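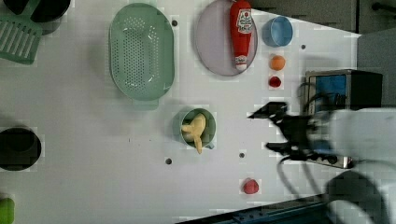
Gerkemer - Beschaffung und Laborplanung

# Über uns

Gerkemer plant und beschafft Roboterarbeitsplätze für Hochschulen, Berufsschulen und kleinere Forschungsabteilungen. Sitz des Büros ist Flirkthorpe, die Werkstatt liegt in Brudcombe. Wir verkaufen keine eigenen Geräte und erhalten keine Provisionen von Herstellern.

## Leistungen

- Bedarfsermittlung und Lastenheft
- Einholen und Vergleichen von Angeboten
- Budgetplan über die gesamte Nutzungsdauer
- Abnahme beim Auftraggeber

Ein Arbeitsplatz zum Greifen von Alltagsgegenständen besteht bei uns in der Kalkulation aus Arm, Greifer, Tisch, Verkabelung und Objektsatz. Der Objektsatz wird in Anträgen oft vergessen: Schüsseln, Teller, Sieb, Becher, Spielzeuglebensmittel. Wir setzen dafür 300 Euro je Platz an, Ersatzteile eingeschlossen. Für Greiferfinger und Kabel planen wir jährlich weitere 2000 Euro ein - bei Mehrschichtbetrieb entsprechend mehr.

## Projekt Chacko

Unter dem Namen Chacko führen wir Sammelbestellungen durch. Im Januar waren 17 Arbeitsplätze für 11 Einrichtungen gebündelt. Lieferzeiten und Wartungsverträge werden gemeinsam verhandelt, Rechnungen gehen an jede Einrichtung einzeln.

## Anfragen

Wir benötigen Raummaße, Anschlusswerte, Haushaltsjahr und die vorgesehenen Aufgaben. Der Kostenrahmen ist unverbindlich - ein Lastenheft wird nach Aufwand berechnet.

Stand: 14. Mai 2026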